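ok so the black table. moved it out of the hallway this morning and it's now the Kid Table and I have Thoughts. thread

2/ background: my niece is coming for most of April and my place has zero kid stuff in it. Müzeyyen Bayram (downstairs, two boys, a saint) handed me a bag of bath and party odds and ends and said take it all, do not bring it back

3/ first thing, the wall situation. everything pale in this apartment picks up marks if you so much as look at it. tried the Hilano sponge, tried baking soda. brownish streaks are the worst ones, they just sort of move around
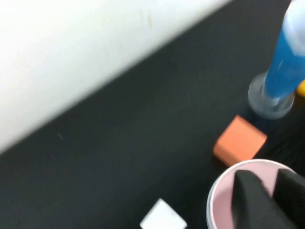

4/ Does baking soda take the paint off? On flat paint it can dull the finish if you scrub, so go light with a damp cloth and test a spot down low first.

5/ anyway. the table top is matte black and I love it and it shows every single piece of lint. every one. wiped it, turned around, lint. a microfiber from the Bakhtiari discount bin does better than paper towels fwiw

6/ Ga-eun Won says put a mat on it and be done. Ga-eun has a mat for everything. I looked at mats, 18 dollars for a plastic rectangle, no

7/ so the game plan for a 3 year old who gets bored in 2 minutes: cups. just cups. stacking, hiding things under, pouring when I'm feeling brave. my sister swears it beats any toy with batteries

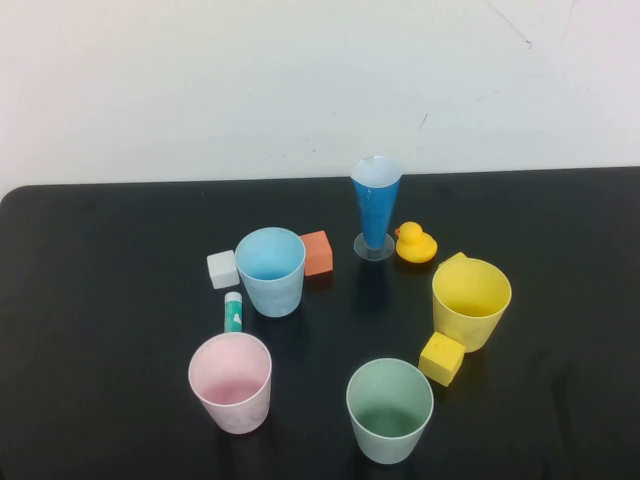 8/ rules of the cup game as I understand them. you hide a thing, she finds the thing, she screams, repeat untill dinner. the foam cubes are soft so throwing is allowed (indoors, at me). the duck is the prize, bc it's yellow and you can spot it from across the room on that black. blue parfait-looking cup is for ME to hide stuff under bc it's tall and the duck might fit, have not tested

9/ what I still need: a stool that doesn't tip, something to put over the outlet, a bin with a lid. Bimik had bins but the lids were sold seperately??? who is buying a bin for toys and not wanting the lid

10/ someone asked where the table's from. Feltolport, secondhand, the listing had more than 2,532 views and I still got it bc I could pick up same day. rounded corners too so one less thing to pad

11/ if you have a trick for wall marks that isn't "repaint" pls reply. I am not repainting in April

12/ also does anyone have a spare stool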